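In Defense of the Plain Potluck Roll

2019-11-23

I have been going to the Visville harvest supper long enough to have opinions about it, and my strongest one is that we need more plain dinner rolls on that table. I love a fancy dish as much as anybody (I ate three helpings of the sweet potato thing with the pecans back in October, and I would do it again tomorrow!), but a plate full of rich food wants something soft and simple next to it.

My own rolls are nothing special. Flour, milk, a little honey, a packet of yeast, and enough butter that you stop keeping track. I let them rise 40 minutes on top of the fridge, shape them while the radio is going, and give them another 30 in the pan before they go in the oven. People will tell you a roll needs rosemary or garlic or a cheese center, and I'm sure those are lovely, but I have never once carried home a leftover plain one. 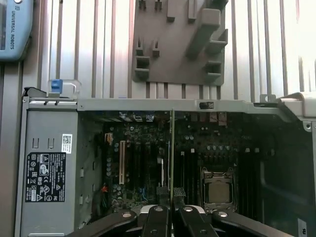 And they are so forgiving, which matters when you have company coming and a turkey hogging the kitchen. You can bake them the day before, wrap them in foil, and warm them for 5 minutes while everyone hunts for a chair. So if you're signed up to bring a side this year and you feel a little shy about keeping it simple, please go ahead and bring the rolls. I'll be the one standing by the butter.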